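# Galeria: triagem de peças na bancada

Fotografias da sala de triagem da Veditz, onde chegam as sobras de montagem e as peças devolvidas pela oficina da Gornero. O lote 1161 foi separado em fevereiro, ao longo de 3 manhãs. As peças pequenas ficam sobre o tapete enquanto se decide a que gaveta pertencem. O material elétrico fica de lado, diretamente na mesa. 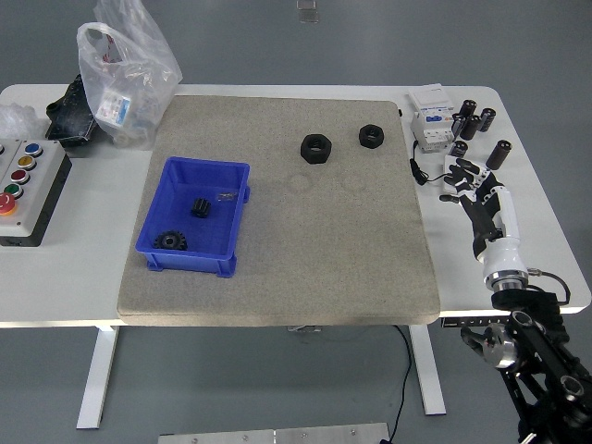

Caixa azul com engrenagens pretas e, à direita dela, porcas sextavadas no tapete. O módulo elétrico branco e cinzento está fora do tapete.

As engrenagens são arrumadas por número de dentes e diâmetro do furo. As porcas são medidas com paquímetro e testadas à mão num parafuso do mesmo passo. Quando a rosca prende, a peça vai para a sucata.

Cada gaveta de porcas leva no máximo 200 unidades e cada gaveta de engrenagens, 100. As etiquetas são escritas a lápis, com o número do lote no canto superior.

Organização das gavetas: Halyna Zhuravel. Lista do lote e fotografias: Volodymyr Palamarchuk. Para pedir peças já triadas, indicar o número da gaveta e a medida.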